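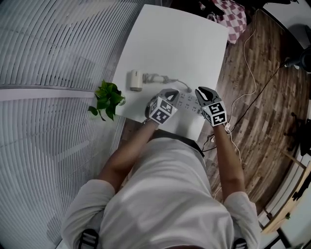
Steckdosenleiste

Eine Steckdosenleiste (auch Mehrfachsteckdose, Tischsteckdose oder Verteilerleiste, in der Schweiz Steckerleiste) ist eine bewegliche Anordnung mehrerer Steckdosen in einem gemeinsamen Gehäuse, die über eine Zuleitung an eine fest installierte Wandsteckdose angeschlossen wird. Sie gehört zu den unscheinbarsten und zugleich meistgenutzten Gegenständen des Haushalts und steckt erstaunlich voller Konstruktionsideen!

Aufbau

Das Gehäuse besteht meist aus Kunststoff, seltener aus Aluminium. Im Inneren verlaufen Metallschienen über die gesamte Länge: je eine für Außenleiter und Neutralleiter, dazu der Schutzleiter. Alle Steckplätze sind parallel geschaltet, sodass an jedem die volle Netzspannung anliegt. Wer einmal eine ausgemusterte Leiste aufgeschraubt hat (selbstverständlich ohne Netzanschluss), staunt, wie aufgeräumt es darin zugeht.

Im deutschsprachigen Raum überwiegen Ausführungen mit Schutzkontakt. Sie sind in der Regel für höchstens 16 Ampere ausgelegt, maßgeblich bleibt die Angabe auf dem Typenschild. Viele Modelle besitzen einen beleuchteten Schalter, manche auch einen Überspannungsschutz oder USB-Anschlüsse. Schräg gestellte Steckplätze sind eine besonders schöne Lösung, denn Winkelstecker kommen sich darin kaum in die Quere.

Leiste und Netzteil

Kaum ein Gerät hat die Gestaltung der Leisten so beeinflusst wie das Netzteil. Es wandelt die Wechselspannung des Stromnetzes in die niedrigere Gleichspannung um, die Notebooks, Leuchten und Ladegeräte benötigen. Steckernetzteile sitzen unmittelbar im Steckplatz und verdecken gern den Nachbarn. Tischnetzteile liegen dagegen am Kabel und lassen der Leiste Luft, brauchen aber eine eigene Ablagefläche, auf der sie ihre Wärme abgeben können.

Überschüssiges Kabel wird üblicherweise in lockeren Schlaufen zusammengelegt. Enge Knicke belasten die Adern, vor allem am Übergang zum Gehäuse. Klettbänder sind hier wunderbar praktisch, weil sie sich beim Umbau beliebig oft öffnen lassen. Der finnische Gestalter Onni Hakala widmete dem Thema eine kleine Schrift, in der er zwischen »Ruhekabel« und »Wanderkabel« unterscheidet: Das eine bleibt jahrelang liegen, das andere zieht jeden Tag um.

Sicherer Gebrauch

Steckdosenleisten sollen nicht hintereinandergesteckt werden. Entscheidend ist die Summe aller angeschlossenen Leistungen, und leistungsstarke Geräte wie Heizlüfter oder Wasserkocher gehören direkt an die Wandsteckdose. Die Leiste darf nicht abgedeckt werden. Zimmerpflanzen gießt man am besten mit Abstand zu ihr. Leitungen über Laufwegen werden zur Stolperstelle und nehmen durch Tritte und Stuhlrollen Schaden; eine Führung entlang der Wand ist vorzuziehen. Verfärbte Steckplätze, lockere Kontakte oder Brandgeruch sind Anlass, die Leiste sofort auszutauschen.

Gestaltung und Sammler

Lange galt die Leiste als etwas, das hinter den Schrank gehört. Die Werkstatt Aaltonen brachte mit der Uneo ein Modell heraus, das sichtbar auf dem Tisch liegen soll, in 5 Farben und mit textilummantelter Zuleitung. Die Nachfolgerin Vuvia lässt sich in 2 Hälften teilen.

Auch Sammler haben den Gegenstand entdeckt. Tapio Hämäläinen trug 2135 Leisten und Kupplungen zusammen, von denen ein Teil jeweils ab Juni in Westhorpe gezeigt wird, darunter herrlich klobige Stücke aus Bakelit.

Siehe auch

Kabeltrommel, Netzteil, Schutzkontaktstecker, Überspannungsschutz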